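Sorting out crisp packets and snack wrappers – what goes where, and how do you keep them flat?

Posted by Wing-sze Peng in Kitchen and Household, June
13 replies hidden, 2 shown
Last updated in June

I keep a wooden box on the big table for snacks and it has got out of hand. The full packets go in the box, the empties end up on the table next to it, and the half-eaten ones could be in either place. I would like one system that deals with all three.

What I do at the moment is flatten every empty packet and leave it on the table until there are enough to be worth taking to the collection point at Fliltedcombe. The trouble is that they don't stay flat. The foil ones are the worst. You press one down, let go, and it has puffed up again by the time you reach for the next. 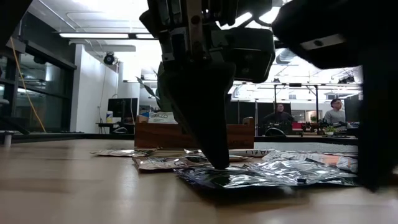 Flattened packets in front of the wooden box. The big silver one takes up the most room.

I have three things I'd like help with.

First, is there a way of folding the packets that holds without tape or a clip? I have tried the triangle fold and it works on the thin ones but not on the larger foil bags, which crack along the crease and open up again.

Second, should they be washed? Some people at the collection point say a shake over the bin is enough. Others say any grease at all and the whole bag gets thrown out. I don't mind rinsing them but I don't want to stand at the sink for an hour over a load of crisp packets.

Third, what size of box do people use? Mine is fine for about a week of full packets if I lay them flat, but they slide over each other and whatever is at the bottom gets crushed. I looked at the Proltberg storage boxes and they seem deep for this. The table itself is large and I don't mind giving up one end of it, but I do need the rest clear for other things.

I have saved up 134 empties so far, if that makes any difference to the answer. They are in a carrier bag under the stairs and it is not a small bag.

Shared 7 times

Budov

I did this for a couple of years so I will go through it in your order.

Folding. Leave the triangle for the small packets. For a large foil bag, lay it on the table, put your palm in the middle and push outwards towards the open end so the air goes out. Do that twice. Then fold the long sides in to the middle so you have a strip, and roll the strip up from the sealed end. Tuck the last bit of the open end into the roll. It isn't pretty but it holds well enough to go in a bag with others. If the foil is cracking you are probably running your nail along the crease, so stop doing that and just press with the flat of your hand.

Check what your collection point wants before you fold anything, though. Ours asked for packets loose and unfolded, because folded ones jammed up their sorting. I had already done a full bag and had to undo the lot one evening in front of the television.

Washing. Turn it upside down, tap it, wipe the inside with a bit of kitchen paper. I only rinsed the ones that had held something oily, and I pegged those over the bath to dry. Don't put them away damp, the smell is bad.

The box. You want something wide and shallow. Yours is wooden, so you could put a piece of stiff card across the inside and make two sections, one for things that are unopened and one for things that are open and clipped. Stand the packets up like records in a rack and the bottom ones won't get crushed, as there won't be any bottom ones. I would not buy a Proltberg for this. I had one for jumpers and it was far too deep to find anything in.
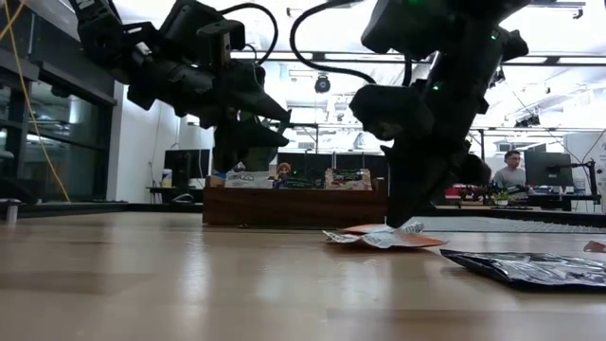
The other thing is the lid. If your box has a flat top, things will get put on it, and then you have to move them all every time you want to get inside. We gave in and made the top the place for whatever was being eaten next. Two packets at most – a third one meant somebody had to finish something. That stopped the half-eaten ones drifting about, and it sounds as if those are your main problem.

As for clearing the table, pick an hour and stick to it. We did ours at 9 in the evening when the kettle went on. Empties flattened, open ones clipped, everything else back in the box. It takes a few minutes if you do it daily and a good deal longer if you leave it until the weekend.

2 people found this useful

Öberg

Just use a heavy book. Flatten them, put them under the book overnight, done in the morning. I use an old road atlas.

Not sure about washing, I never have and they have always taken mine.

Also, not every shiny packet counts. Some places will take crisp bags and biscuit wrappers but not pet food pouches or the paper-backed ones, so read the list on the bin before you carry 134 of them down there.

Wing-sze Peng

Thank you both. I rang Fliltedcombe and they want them flat but not folded, so the rolling is out and I will try the book. They said a shake and a wipe is fine. I have cut some card for the box and it fits if I trim another bit off one end. Will do that tonight.

3 comments
Share this page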